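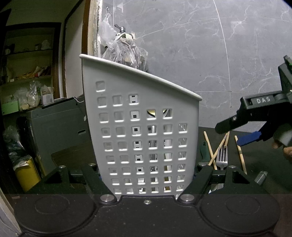
Search this site Search Enter keywords

Rurengate Relay: Frequently Asked Questions

What is the relay?

The Rurengate Relay is a team running event held each May on the sealed shared path between Jutelen Reserve and the Zawadzka Street oval. Teams collect pledges before the day. Net proceeds go to the travel and accommodation fund for families of children receiving specialist treatment away from home.

How many people are in a team?

Four to 10. Each member must complete at least one leg. Legs may be run, walked or completed in a wheelchair. Teams with fewer than four registered members at close of entries will be contacted and offered a merge.

How long is a leg?

Each leg is 2 km, out and back from the reserve. The turnaround is marked with a flag and staffed by a marshal.

What does it cost?

The entry fee is charged per team and shown at checkout. It covers bibs, insurance and the timing band. It is not a donation and no tax receipt is issued for it.

Are pledges tax deductible?

Donations of $2 or more made through the team page are deductible for Australian taxpayers. Receipts are issued by email in the donor's name. Raffle tickets, food and merchandise are not deductible.

Can I lodge cash donations?

Yes. Record each donor's full name and email address on the pledge sheet and hand it in with the cash at the registration tent. Cash received without donor details is credited to the team total but cannot be receipted later.

Is there a minimum fundraising target?

No. Last year 77 teams entered and totals varied widely. Prizes are awarded for participation categories only.

When can we collect bibs?

From 4 pm to 7 pm on the Friday before the event, at the Suklow Community Hall. One member may collect for the whole team if they bring the confirmation email. Uncollected bibs are available on the morning until 15 minutes before the first start.

Can children take part?

Children under 12 must be accompanied on course by a registered adult. The adult's leg and the child's leg may be completed together and both will be counted. Prams are permitted in the final wave only.

Are dogs allowed?

Not on the course. Dogs on leads are permitted in the spectator area. Assistance dogs are exempt.

What happens in bad weather?

The event proceeds in rain. In the case of lightning, flooding of the path or a total fire ban, a decision is posted on the home page by 6 am. Entries carry over to the replacement date. Entry fees are not refunded, but a team may transfer its entry once.

How do I change a team member?

Log in as team captain and select Edit Members. Changes close when bibs are printed. After that, email the entries coordinator, Hedvika Matoušek, through the contact form.

Who do I contact about sponsorship or marshalling?

Sponsorship: Nandi Ngubane. Marshalling and first aid: Ctibor Bednárik. Use the contact form and select the relevant subject line.

Related

Course map and parking
Team captain's checklist
How the travel fund is allocated
Pledge sheet (printable)
Results archive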